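Retail shelving and stock density – speaker notes
Session 3, afternoon track, Tue 16 July

Slide 1. Title. Introduce the Clania store format. Mention that handouts are at the back and that the formulas are on the second page.

Slide 2. Define stock density: units on the sales floor divided by linear feet of shelf. State clearly that backroom stock is excluded. Last time people mixed the two and the discussion went off track.

Slide 3. The Lurent store. 2203 units on the floor at opening, no change in floor area through the whole trial. Density was cut in stages, one wall at a time, starting with the seasonal wall. Do not read out the table. Point at the last column and move on.

Slide 4. Small-item categories. Shoes, bags and hats behave differently from folded clothing. A folded stack can lose half its height and still look full. A shoe display is read pair by pair, so each gap is visible to the customer. Pause before the next slide.
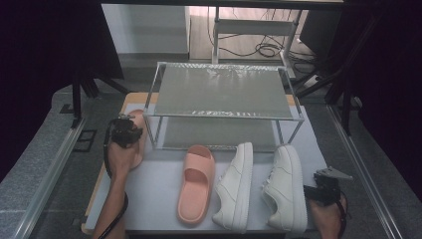

Bonifacio Aranda raised an objection at the May run-through: low density only works if the backroom is close, and a clerk who walks 50 feet for each size will stop offering to go. Concede the point. Walking distance was not measured at Lurent. The Brisutska store has a longer walk and will be the better test.

Slide 5. Refill timing. Two models: fixed interval and trigger level. Fixed interval is easier to staff. Trigger level gives fewer empty spots but needs someone watching the count. Say which one we used – fixed interval, every two hours – before anyone asks.

Slide 6. Costs. Labor went up in the first 7 weeks and then leveled off. Savings came from fewer markdowns. Credit Covadonga Arroyo for the markdown model.

Slide 7. Open issues: returns handling, fitting room recovery, holiday weeks. If time is short, skip returns.

Questions. Repeat each one into the microphone. Send anything on software licensing to Rosalía Benítez.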